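Advice > Paper and photos > Storing old postcards

How to store old postcards in a sleeve binder

Bronisława Adamczyk
23/02/2021

Print this page | E-mail to a friend

Old postcards last longest when they are kept flat, dry and out of the light. A loft or garage is a poor choice – pick a cupboard on an inside wall.

Wash and dry your hands first. Brush each card with a soft, dry brush, working from the middle outwards. Do not use an eraser on the picture side. Remove any paper clips and write dates on a slip of paper, never on the card.

Sort by place or by sender before you fill a single sleeve. I did mine by place in January and the set from Gedivia alone came to 21 cards.

Choose sleeves marked acid-free and free of PVC. Slide each card in by its long edge and stop if it catches.

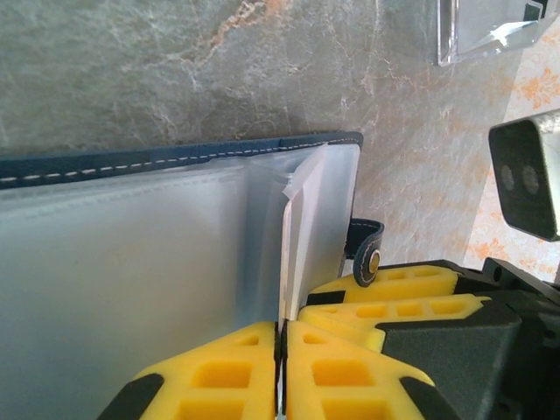 Leave a few sleeves empty at the back for later finds. Store the binder upright if it is full, or flat if it is only half full – cards sag in a slack binder. Check for damp spots every 2 months.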